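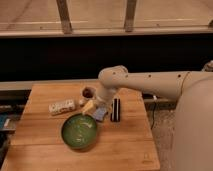
Work and Automation, Unit 4
Handout: Sorting and clearing at Viltance
Oct 9, 2023

Read this before the seminar. It goes with the chapter on task division in the course reader, and you will need both for the short paper.

Background

Viltance runs the returns and kitchen supply room for a chain of staff cafeterias. The site we are looking at is in Illach. Mixed small goods come in from the cafeterias: bowls, cups, sponges, small boxes, and whatever else ended up in the crate. Until last year every item was picked up, looked at and put in the right place by hand. Now part of that work is done by a robot arm at a table, and the people who used to stand at the table do other things for most of the shift.

The software that plans the arm's moves is called Stilico. You do not need to know how it works for this course. What matters here is who decides what, and who gets called when it stops.

What the job was

Annelies Stöckli worked at the sorting table before the change and now supervises the room. In her interview she divides the old job into handling and judging. Handling is lifting a thing and setting it down. Judging is deciding if a bowl goes to the washer or to the scrap bin, or if a box that has been opened can still be used. Job descriptions at Viltance only ever mentioned handling. Pay was set on that basis too.

Keep this in mind when you read the job evaluation form in the reader. There is no line on it for judging.

What the arm took over

The arm picks one item at a time from a small group on the table. Soft things and hard things are mixed together, and that is the difficult part – a sponge gives when it is gripped and a cup does not. When the system is unsure it stops and puts the item on a list for a person. In the month we have records for, 3257 items were handled and 90 of them went to the list.

The 90 are the interesting ones for us. They are the cases where judging was needed, and they arrive one by one, with gaps between them. Staff say the gaps are hard to use. You can't start a long task if you may be called away from it.

What changed for staff

Two people per shift still work in the room. One loads the table and answers the list. The other does checking and paperwork, a task that used to be shared out at the end of the day. Mechthild Bachmann, the staff representative, raised two points in the spring meeting:

Lifting has gone down, and so have complaints about sore wrists.
New hires no longer learn the goods by handling them, so they are slower at the list than the older staff.

Management agreed with the first point and has not answered the second. Compare Espinoza, the warehouse in Unit 3, where new hires spent their first weeks on manual sorting before they moved to the machines.

For the seminar

Bring half a page on one of these:

Should answering the list count as skilled work on the evaluation form? Use the wording of the form.
Who should train new hires to judge, and in whose working time?

The short paper builds on whichever one you pick. Interview extracts are in the course folder under Unit 4.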